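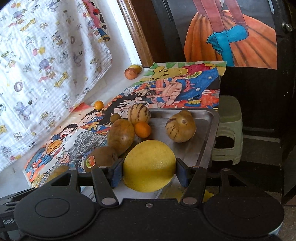
Warkura Institute Reports Mixed Results in Test of Household Handling Tasks

2020-12-12

The Warkura Institute for Applied Automation released the findings of its household handling study, which examined whether current two-fingered grippers can take over routine chores in the home and in small food shops. The report concludes that the equipment can manage a limited set of sorting and tidying tasks, and that it remains well short of the standard expected of a shop employee or a person putting away groceries.

The study began in August and was carried out with two partners, the engineering firm Masard and the grocery cooperative Leiva. It covered 12 chores. They included moving fruit from a tray to a bowl, folding hand towels, loading a dish rack, restocking a low shelf and clearing a table after a meal. Institute staff recorded 3401 attempts in total, in furnished rooms as well as in a working stockroom supplied by Leiva.

Fruit handling received the most attention and accounted for 1000 of the attempts. Large, firm citrus gave the best results. Smooth round fruit of that kind offers two opposite sides for the pads to press against, and the grip could usually be held through the full move. Performance fell when different kinds of fruit were placed close together on the same tray. The fingers need room on both sides of an item, and neighboring pieces were often pushed out of place before the grip closed.

Soft fruit was a separate concern. Reviewers from Leiva inspected each piece after handling and set aside 183 that they judged unfit for sale. Most were kiwis and ripe mangoes. The cooperative said it would not place such equipment on its sales floor under present conditions, although it remains open to using it for crates of firm produce in the stockroom.

Results in the home setting were less consistent. Patterned cloths and printed paper under the items made it harder for the software to tell where one object ended and the next began. Towel folding was completed only when the towel had first been laid flat by a person. Loading the dish rack was stopped early after repeated breakage of glasses, and the institute has left that chore out of its main results.

Speed was also measured. In every chore, a person working at an ordinary pace finished ahead of the machine. The report notes that speed may matter less in the home, where a task can be left to run while the household is asleep or away, but states that no chore in the study was reliable enough to be left without supervision.

Masard will continue work on softer finger pads and on a grip setting that adjusts to the firmness of each item. A second round of tests is planned at the Saltum site, where the institute maintains a model kitchen and laundry room. That round will add two chores requested by Leiva, bagging loose produce and removing spoiled items from a display.

Copies of the full report may be requested from the institute's publications office. Households and shop owners in the Saltum area who wish to be considered for the next round may apply in writing to the same office.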